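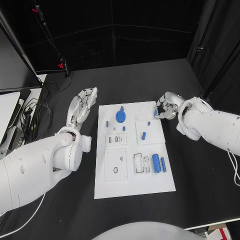
White arms at a black tabletop, one on either side of the board.

Workshop Tips & Fixes
Print this page | E-mail to a friend
Posted Tuesday by Marilou Quiambao

I've had a 3D printer on the shelf over my washing machine for a couple of years now, and I get more mail about first layers than about everything else on this site put together. So I finally sat down with a cup of coffee and typed up what I do at home. I'm no engineer! I print drawer dividers, hose adapters, replacement knobs and an embarrassing number of cookie cutters (mostly for my sister, who has opinions about reindeer).

First thing, wash the bed. I mean really wash it, at the sink, with plain dish soap and hot water. I spent months wiping mine with alcohol and wondering why the corners kept lifting, and all I was doing was moving the finger grease from one side to the other. Use a fresh sponge, the kind without lotion in the soap, and dry it with a paper towel. Hold it by the edges on the way back, like a record.

If your bed is glass, let it come up to temperature before you level it. Mine bows a little when it's warm, so a cold leveling is worth nothing to me. I heat it, go make toast, come back and do the paper trick at all four corners and the middle. You want a light drag on the paper. Then go round again, because turning one knob always upsets another.

Bonifacio Gallardo wrote in to say he uses a grocery receipt in place of printer paper, and I've switched over. It's thinner and it gets me a better squish. Thanks, Bonifacio!

Now, filament. If it pops and crackles coming out of the nozzle, it has picked up moisture, and no setting in the slicer is going to save you. I keep my open spools in a Kikero cereal bin with a lid that clamps, and I throw in a sock full of silica beads. The beads go in the oven when they change color — on a tray, not in the sock, please learn from me. An old food dehydrator with the trays cut out works well for drying a whole spool overnight. Don't use it for apples again afterward.
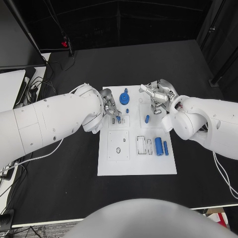

And clip the loose end! Every single time you take a spool off. Tuck it through the little hole in the side of the reel or tape it down, but don't just let go of it. I let one go last April and it crossed over itself somewhere deep in the winding, and the print quit at layer 102 while I was at the dentist. It was going to be a lampshade.

For PLA I start the nozzle at 200 and nudge it up or down from there, depending on the color. My white wants it a little hotter than my black does, even from the same maker. Write the number on the spool with a paint pen when you find it. I used sticky notes for ages and they all ended up on the laundry room floor.

A few small things that don't belong anywhere else:

A cheap metal paint scraper with the corners filed round is better than the scraper that came in the box. Let the bed cool all the way before you pry and half the time you won't need either one.

Dental floss picks get the stringy bits out of small holes. So does a quick pass with a hair dryer, but keep it moving or thin walls will sag.

Save your failed prints in a coffee can. I use the flat ones as furniture shims and paint stirrers, and the dresser in my hall is standing on 2 halves of a soap dish.

Check the belts when you change a nozzle. I pluck mine like a guitar string, and if I get a floppy thud I tighten it a touch. Round holes coming out egg-shaped is usually a loose belt, and I've seen people buy whole new parts over that.

Test your screw holes on a little block before you print the big piece. I print a strip with a row of holes, each a hair wider than the last, and keep it in the drawer with my screws. It takes a few minutes and very little plastic, and it has saved me from redoing a whole shelf bracket more than once.

Next time I want to get into sanding and painting, including the filler primer question, which a lot of you feel strongly about — I've read the mail. In the meantime, if you've found a glue stick that washes off textured plates without scrubbing, write and tell me which one. Mine leaves a gray film and I'm running out of sponges.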